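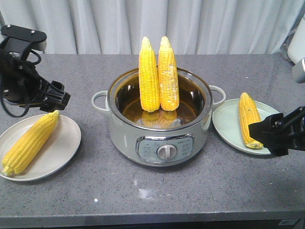

The town of Didham wants to close the kitchen of the old Cloutier school. The plan is to make from it a storage room for chairs and election tables. I have read the plan two times, with a dictionary the first time, and I think it is a mistake. I want to explain why, and I will try to be fair to those who wrote it.

First, what the plan says. The kitchen costs money. It has to be inspected, the gas line is old, and the insurance company asks for a higher price when a building has a place for cooking. In the last year the kitchen was rented only 18 times. The plan puts this number in bold letters, as if it finished the discussion.

I do not dispute the number. I dispute what it measures. It counts only the rentals, when a person filled out the form and paid the fee of 100 dollars. It doesn't count the evenings when the English class used the stove, or the soup after the spring cleaning of the river path. These uses were free, so they left no paper. When the town looks for the value of the kitchen in its papers, it finds very little, and it believes that little is there.

I came to this country as an adult, and I learned most of my English in that building. The class was upstairs, in a room with maps. I was a diligent student and I did all the exercises, but for a long time I didn't speak. I was ashamed of my mistakes. In my language we have an expression for this, which in English would be something like "to keep the tongue in the pocket."

I began to speak downstairs, in the kitchen. Our teacher took us there at the end of each month and we cooked something together. You can't cook with other people and be silent. You must ask for the salt. You must say "careful, behind you" very quickly, and there is no time to think about the grammar. I said many wrong sentences in that kitchen and the potatoes were peeled anyway. There were six of us at the beginning, from four countries, and in the winter we needed a second table.

Some people will answer that we can cook in our homes. This is true for many of us. But a home is a difficult place for strangers to meet. The one who invites feels that she must clean everything and buy good food, and the one who is invited feels that he has a debt. In a shared kitchen these feelings are much smaller. Everybody is a little bit a guest, and everybody washes the dishes. I have lived on the same street for many years and I know my neighbors by their cars. The people I know by their cooking, I met at Cloutier.

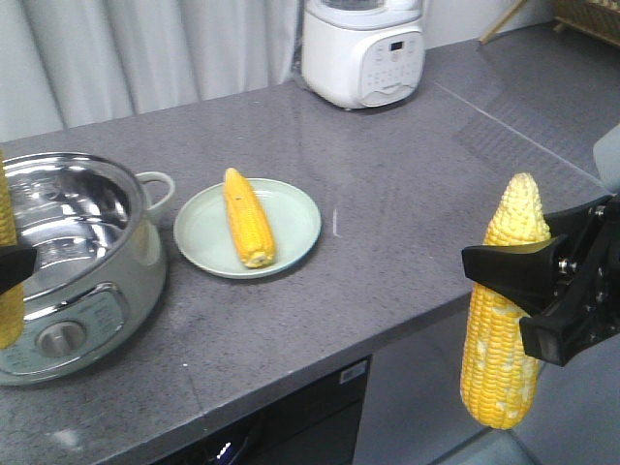 There is also the question of what a public building is for. The oldest record of a common house in Didham is from 1743, and according to the panel in the town library it had one room and one large fireplace. People came there for meetings and they stayed to eat, because the roads were bad and the way home was long. Now the roads are good. We come to a meeting, we sit on the chairs, we say our opinion for two minutes and we drive home. I notice that we are also angrier than before, at least in the meetings that I attend. I can't prove that these things are connected. I only observe that it is harder to shout at a person who has just passed you the bread.

I should say something about the offer from Zendisach, because the supporters of the plan mention it often. Zendisach is the company that manages the new hall near the highway. It offers to let groups from the town use its event kitchen at a reduced price. I visited it in March. It is clean and modern, and the woman at the desk was kind to me. But the reservation must be made through a website, with a credit card, six weeks before the date. There is no bus to the hall after seven in the evening. Several people from my old class don't drive, and one of them doesn't have a credit card. For them this kitchen is the same as no kitchen.

What do I propose? I don't believe that everything can be free, and I understand that the gas line is a serious problem. My proposal is modest. Close the gas line, if it is too old, and put electric stoves. Lower the fee for small groups. Keep a notebook by the door where everyone who uses the room must write the date and the purpose, so that next year we can discuss with better numbers. And put the chairs in the basement, where there is already a dry room with shelves that the Plulleo theater group left empty when it moved.

If after one year the notebook is thin, I will accept it. I will even help to carry the election tables. But I ask the town to look one more time before it removes the sinks, as it would be very expensive to put them back. The plan will be discussed in July, at seven in the evening, upstairs in the room with the maps. I intend to speak for my two minutes, and I will bring a cake.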